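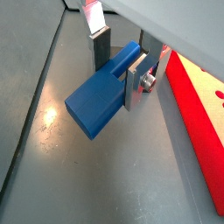
Forum Irkel > Cellules robotisées > Bonnes pratiques
Sujet : Consigne de prise pour pièces à talon étroit

skisbridge_r
Je rédige la fiche de poste 1638. Ma proposition : serrage toujours sur le corps épais, jamais sur le talon, et contrôle des mors toutes les 100 prises. Des objections ?

nhung.quan
Oui, sur la fréquence. Un contrôle au nombre de prises ne dit rien de l'encrassement. Chez Hunari, on contrôle à chaque changement de série et on consigne l'effort de serrage.

tolva11
D'accord avec Nhung Quan pour l'effort. Pas pour « jamais sur le talon » : certaines poses l'imposent. Écrire plutôt « sauf dérogation signée ». Et pour le bac, quelle règle ?

skisbridge_r
Bac : uniquement les pièces listées dans la fiche, vérification visuelle avant départ cycle. 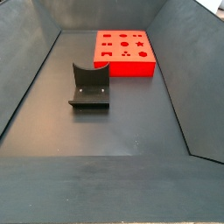 Bac avec la plaque rouge à découpes et le support noir en L.

nhung.quan
Support trop près de la plaque. Il faut fixer un dégagement minimal dans la fiche, sinon chaque opérateur appliquera le sien.

tolva11
Pas convaincu. Le dégagement dépend de l'angle d'approche – une valeur unique bloquera des prises valables. Voir le fil 1812, même débat en mai.

skisbridge_r
Je mets une valeur par type de pince, en annexe. Version 11 de la fiche en ligne ce soir, remarques avant 18 h demain.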